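Home Talks Workshops Reading list Contact

Filed under: Speaker notes / Home baking

We use cookies to remember your preferences. Accept Manage settings

Keeping a Sourdough Starter Without Letting It Run Your Life
Speaker notes, Saturday morning session, Lyimo Hall
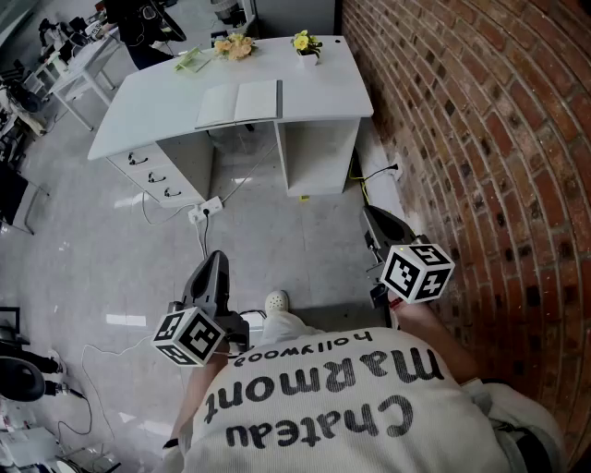

How often does a starter need to be fed?

Once a week is plenty if it lives in the fridge. On the counter it wants food every day, and in a hot kitchen it may want it twice.

Open with that and let people breathe out. Half the room will have killed at least one starter and they think it's a moral failing. Ask for hands. Mine goes up too (I have lost more than 11, and I stopped keeping track after the one I left in the oven and preheated to 450).

Introduce myself quickly. Poppy Stockdale, I bake at home, I taught the beginner bread class at Pesura for five years, I've never worked in a bakery. Say thanks to Leszek Szewczyk for the long tables and the extra outlets.

PART ONE — what's in the jar

Flour, water, wild yeast and bacteria. The yeast makes the gas, the bacteria make most of the sour. Keep this short! Last time I got into acetic versus lactic and lost the back row for ten minutes. If someone asks, a stiffer, cooler starter generally leans sharper and a wet, warm one leans milder, more like yogurt. Then move on.

Pass the two jars around. Lids loose. One was fed last night and one has been ignored since October, and I want people to smell both before I say which is which. The neglected one smells like nail polish remover and has gray liquid on top. That liquid is hooch. Pour it off or stir it in, either is fine. Pink or orange streaks, or anything fuzzy, goes in the trash, jar and all if it's an old jar.

PART TWO — the small starter

This is my favorite part of the whole talk, slow down here.

Most recipes have you keeping a cup or more of starter and tossing half of it at every feeding. You don't need to. I keep about a tablespoon. The night before I bake, I build it up to the amount the recipe wants plus a little extra, and the extra goes back in the fridge. Hardly any discard, hardly any flour used up.

Write on the board:
1 spoon starter, 2 spoons water, 2 spoons flour for everyday
for a loaf: 20 g starter, 50 g water, 50 g flour, overnight

(Somebody will point out that the spoons don't match the grams. Correct. They don't have to.)

Tell the Dennis Simiyu story. Dennis took my class with a starter so big it lived in a paint bucket, he was getting through a bag of flour every few days and giving away pancakes to his entire building. We shrank it to a jam jar in one afternoon and his bread came out exactly the same. He still makes the pancakes, just because he likes them now.

PART THREE — flour

Any plain unbleached flour works. A bit of whole rye wakes up a sleepy starter faster than anything else I've tried, and I get so excited about rye that I should watch the clock. Zewditu Belay brought me some teff last spring and I fed a jar on nothing else for a month. Wonderful smell, earthy and a little like cocoa. It doesn't rise the way wheat does so don't judge it by height, look for bubbles.

Water: tap is fine in most towns. If yours smells like a pool, let it sit out overnight or use filtered.

PART FOUR — is it ready?

Rubber band around the jar at the level where you fed it. When it has doubled and the top is still domed, use it. If the top has sunk in the middle you've missed the peak, and the loaf will still be good, possibly a bit tangier.

Float test: I mention it, I don't love it. Plenty of good rye starters sink like a stone.

Backup: smear some thinly on parchment, dry it completely, crumble it, put it in an envelope. Josphat Ondieki woke one up after two years in a drawer. It took him five days of feeding, and he sent me a photo every single morning — I was as thrilled as he was.

DEMO, if there's time

700 g flour in the big bowl, already weighed. Mix with wet hands, show how shaggy it looks, cover. Swap for the dough I mixed at 7 a.m. and do one round of folds. Let two people from the front have a go.

QUESTIONS

Likely ones: metal spoons (fine), moving house with a starter (small jar, cooler bag, room in the jar), gluten-free (yes, brown rice flour, ask me after).

Starter to take home is by the door, bring your own jar or grab one of the Revitz ones. Please label it.

Sign up for the newsletter and get the next talk's notes by email. Enter your email address Subscribe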